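그리퍼 두 종류 비교, 2월 메모

지난번에 쓴 흡착식에 이어 이번에는 두 손가락 그리퍼를 KUKA 팔에 달았다. 제어기는 Metard 것을 그대로 썼고 속도 설정도 건드리지 않았다. 흡착식으로는 3주 동안 1,505번 집었고, 손가락식은 어제까지 1,774번이다.

물건은 회색 통에 담아 놓고 하나씩 꺼내게 한다. 선글라스, 옆으로 누운 흰 컵 모양 용기, 초록색과 보라색이 섞인 장난감 같은 것들이다. 통은 파란색과 검은색 클램프로 잡아 두었다. 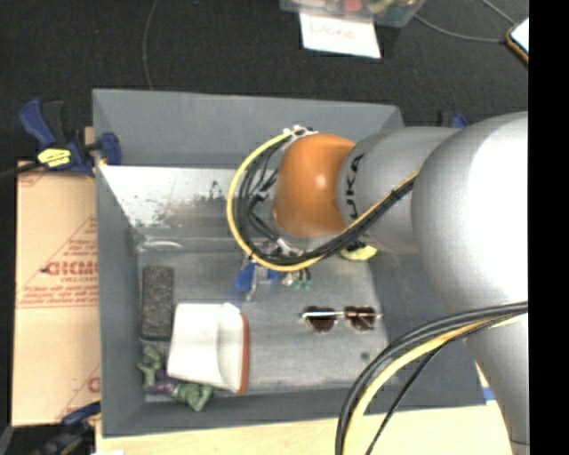 손가락식에서 걸리는 점

케이블이 제일 신경 쓰인다. 손목 옆으로 크게 돌아 나가기 때문에 손목을 많이 돌리는 자세는 경로에서 뺐다. Marin은 고리를 더 짧게 묶자고 하는데, 그러면 6축 범위가 줄어서 아직 결정을 못 했다.

선글라스는 흡착식보다 낫다. 렌즈를 빨아들일 때는 각도가 조금만 틀어져도 놓쳤는데 손가락은 테를 잡으면 된다. 벽에 바짝 붙은 물건은 여전히 어렵다. 손가락이 들어갈 틈이 없다.

다음에는 손가락 끝 패드를 Dandier 제품으로 바꿔서 같은 물건으로 다시 돌려 볼 생각이다.

공감 3 · 댓글 2

관련 글
흡착 그리퍼 3주 사용기
Metard 제어기 초기 설정
손목 카메라 위치 다시 잡기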